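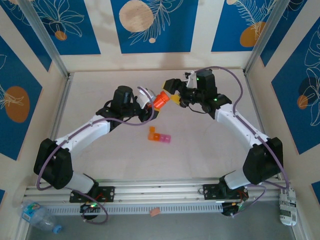
Red-orange cylinder, raised bands, held at a tilt.

1/ Notes on small parts for handling work, October. The cylinder is the piece I get asked about most. The bands are useful: they give a pad something to stop against, and they show rotation at a glance. Smooth stock of the same diameter rolls off the table at any slope above 2 degrees.

2/ Blocks next. I use the Trevex translucent set, 16 pieces, cubes and L shapes mixed. Translucent plastic picks up the color of whatever sits behind it, so a pale matte top matters more than the lamp does. Glossy white gave me a highlight on every upper face.
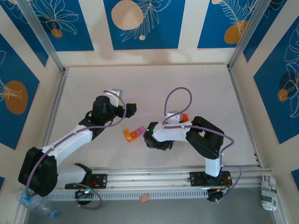
Nanami Nomura: Do the L pieces sit flush against the cubes? Mine from Skokik leave a gap on the inside corner.

3/ Flush on the outside faces. The inside corner has a molding radius, so a cube pushed into it stands off slightly. Two strokes of 400 grit on the cube edge fixes it. Do both edges or you will forget which one you did.

4/ Starting positions. I put an orange L and a pink cube in contact, then work from there. A touching pair is harder to pick from than a spaced pair, and it exposes sloppy placement early. Spacing them out first is fine for a warm-up.

5/ Joining in the air is a separate exercise. Yellow in one grip, orange in the other, brought side by side above the table. Keep the other pair down on the surface as a height reference.

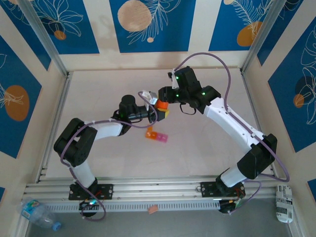
6/ Surface care
Pale tops scuff. Dry cloth first, then a damp one with no soap, which leaves a film and changes the friction. I stop wiping at faint marks. Misaki Kudo uses a Mizuno desk sheet and replaces it after 11 weeks. I prefer the bare top.

7/ Storage: shallow tray, one layer, L shapes nested. Cylinder goes in its own slot or it ends up under everything.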